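Dresville blue table

The Dresville blue table is a two-armed robot cell used by Koltex for handling the parts of hub motors, the kind that sit inside a wheel and turn it from the middle. It is the oldest cell in the Dresville shop still in daily use, a distinction it owes partly to sound upkeep and partly to the price of a new one. The name comes from the table. Several more dignified names have been put forward and are recorded in the minutes of various meetings.

Background

Koltex set up the cell after buying out the motor refurbishing side of Condori, which had been doing the same work by hand at benches. The robot was placed in bay 4, against the wall, in a space formerly given over to pallets. The first arrangement had the parts delivered on a tilting tray built by Zaleck. The tray was accurate, well made and in the way, and it was removed after 10 weeks. It is now used for seedlings.

Layout

The robot stands at the near side of the table and reaches over the front edge with both arms. Each wrist carries a white bracket, fixed with dark screws, and a black gripper ahead of it. The table is covered in a glossy blue sheet, folded over a rounded front edge, and areas are marked out on it in yellow tape. A plain backdrop stands behind.

The sheet is a consumable, although the original parts list treated it as furniture. It creases, and it picks up scratches that are harmless to the motors and a nuisance to anyone trying to see a small screw. Koltex's practice is to change it when the glare along the front edge begins to bother the vision checks. The tape is laid again each time from a cardboard template, and the template is older than the current software by a good margin.

Parts handled

A full set for the cell consists of the stator, with its copper windings, the spoked wheel and the disc that closes the side. The stator is the awkward one. Its windings must not be touched by the fingers, so the arms are taught to approach by the metal housing. The wheel is light for its size and will roll if put down carelessly, a property of wheels that the first version of the program did not take into account.

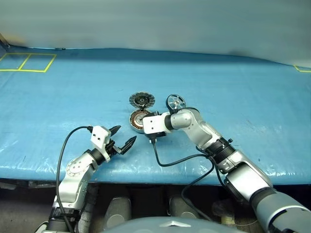
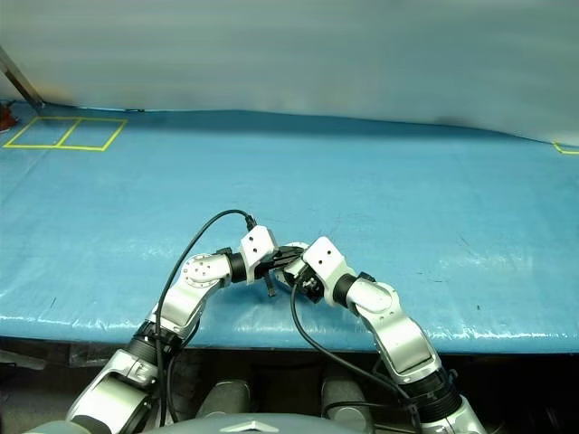
Both arms at work over the blue sheet. The wheel, disc and stator can be made out in the first view.

Setting up

Setting up takes most of a morning if the sheet is also being changed. The arms are parked clear of the table, the sheet is wiped and the tape is checked against the template. Each gripper is then opened and closed without a part, slowly, while somebody listens. A dry linkage makes a tick that is hard to describe and easy to recognize.

The arms are next brought together over the centre of the table to check that they agree on where the centre is. They usually do. Where they differ by more than 2 millimetres the bracket screws are inspected before anything is changed in the software, a rule adopted after a long November in which a great deal was changed in the software and the fault was a loose screw.

Cables

The gripper cables run outside the arms, from a connector on the bracket back toward the body. This makes them simple to replace and simple to snag. A loop that is too short will tug at the wrist when the arm is stretched out, and one that is too long drags on the table and moves things it was not asked to move. The correct length is given in the manual for arms of a different model. The shop's own figure is written on the wall.

Connectors are reseated at every set-up. Cables showing a flat spot or a kink are swapped out and put in a drawer marked for testing, where they remain.

Known faults

The most common stoppage is logged as code 304, which the manual defines as "unexpected contact". In practice it covers a finger touching the sheet, a finger touching the other arm and, on warm afternoons, nothing anyone has been able to find. Clearing it requires both arms to be backed away by hand – right arm first, as the left has the less forgiving cable.

Worn finger surfaces are the next most frequent complaint. They are replaced in pairs.

See also

Hub motor
Dual-arm robot
Condori bench method
Zaleck tray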